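Section 4 – Working safely at the shared table
Irnusthorpe bench guide, rev. 9/6/18. Queries to Ibrahim Shehu.

Read section 3 first (power, network, pendants). If the arms aren't homed, stop and go back.

4.1 Before you enable

1. One named operator per session. Name on the sheet by the door, not just shouted across the room.
2. Both pendants on the desk, within reach of the seat. Stop buttons facing up, nothing on top of them. Cables clear of the chair.
3. Press each stop once and release. Each arm must report it. If one doesn't, tag it out and tell Ibrahim.
4. Speed limit: 40 per cent for any new task. Stays there until you've had 8 clean runs.
5. Check the arm cables are tied down along their whole length. Loose tie – replace it, don't tuck it.
6. Loose items on the desk stay on the desk. Do not hand things over to the table while an arm is live.

CAUTION: the arms can reach each other. The Rukavus planner only knows about the arm it is driving. Never run 2 programs at once unless the Kioko interlock is on and showing green.
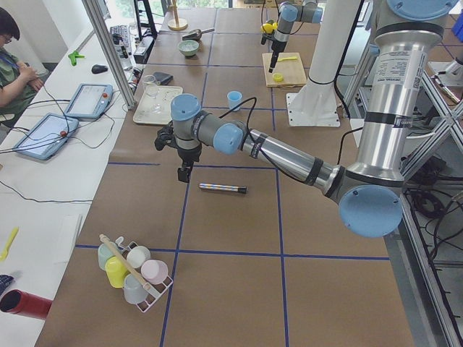 7. Stay seated or stay behind the desk line. Leaning in over the near corner counts as entering, even if its only for a second.
8. To move an object: pause, wait for both arms to stop, press stop, then reach. In that order. Pause on its own is not a safe state.
9. Glass goes in a tray when not in use. Never on bare table.

Note: the Dunberg site allows reaching in on pause. We don't. Visitors from Dunberg need telling.

4.2 Tape and cells

The blue tape is how we agree where things go. Treat it as part of the set-up.

1. One object per cell to start with, racks and boards excepted. Write the start cells down before the first run.
2. Keep tall or upright items away from the path of the wrist. If you can't, add a waypoint above them.
3. Look at the tape through the wrist camera as well as from the desk. Edges that look fine from the chair can be quite ragged close up.
4. Torn end or gap in a line: replace the full strip, corner to corner. No patching with short bits. Short bits lift and the gripper finds them.
5. Press down with a flat edge. Fingers leave wobbles.
6. After any retape, redo the table check (800 mm reference bar, both directions) and log teh result.

NOTE: small wobbles are OK. A line that stops halfway is not – the next person will guess where the cell ends, and guess wrong.

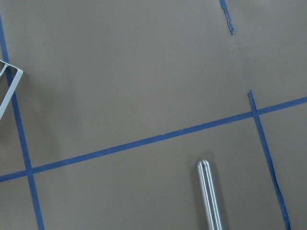 4.3 Stopping and leaving

1. Open grippers over the table, low, with nothing fragile underneath.
2. Park both arms. Wait for the parked message, then press both stops.
3. Objects back to start cells or into the box. Not left under an arm.
4. Log faults the same day, including the ones that cleared themselves. Arm, step number, what was in the gripper.
5. Sign off on the sheet. Unsigned session = table is out of use til someone has done 4.1 again from the top.

Interlock reset is in section 6. Don't reset it alone.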